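Why Do Some Screens Glow Blue?

Have you ever walked into a room and seen a big screen on the wall, glowing away all by itself, with no cartoon and no football match on it? Very often the colour it glows is blue. It might be the deep blue of a swimming pool, or the pale blue of a winter morning, or a bit of both mixed up together. Let's have a good long look at how a screen makes a colour at all, and then we can come back to blue, because blue has a story of its own.

Tiny lights, and lots of them

A screen is made up of very small dots called pixels. They are so small that from across the room your eyes can't pick them out, and they all blend together into one smooth picture, rather like the grains of sand on a beach when you are standing up on the sea wall. (In Sendcombe, where I grew up, the beach looked yellow from the wall, but if you scooped up a handful you found brown grains and white grains and even pink ones!)

On most screens, each pixel has three little parts. One part shines red, one shines green and one shines blue. By making each part brighter or dimmer, the screen can mix nearly any colour you can think of. Red and green together make yellow, which always surprises people who are used to mixing paint. All three shining brightly make white. And if the red and green are turned down low while the blue is left on, you get a lovely strong blue.

To make a lighter blue, the screen adds some green back in. Blue and green light together make a colour called cyan (you say it "sigh-ann"). A bit of red as well makes it paler still – and now you know how one screen can show several blues side by side.

So why choose blue?

Some older televisions were made to show plain blue when they had no programme coming in. Before that, a television with nothing to show would fill up with crackly grey dots and a loud hissing noise, and a calm blue was much kinder on the eyes and ears. Plenty of people also choose blue pictures as the background on their computers, simply because they like them.

Something to try at home

Ask a grown-up to help you put a plain blue picture on a tablet or a television. Then draw the curtains, switch off the lamp and wait 30 seconds for your eyes to get used to it. Look at the things near the screen. Has the white wall changed colour? Try holding up a shiny spoon and turning it slowly. Shiny things bounce light back towards you, so you may well find a little blue patch sliding about on the metal. Now try a woolly sock. It doesn't do nearly so well, does it? Wool scatters the light every which way, so you won't find a neat bright patch on it however you turn it.

Do put the spoon back in the drawer when you have finished.

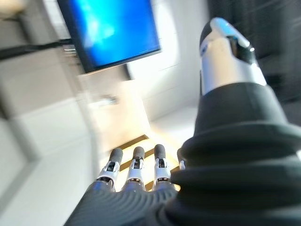 A wall screen glowing blue, with lighter patches of cyan.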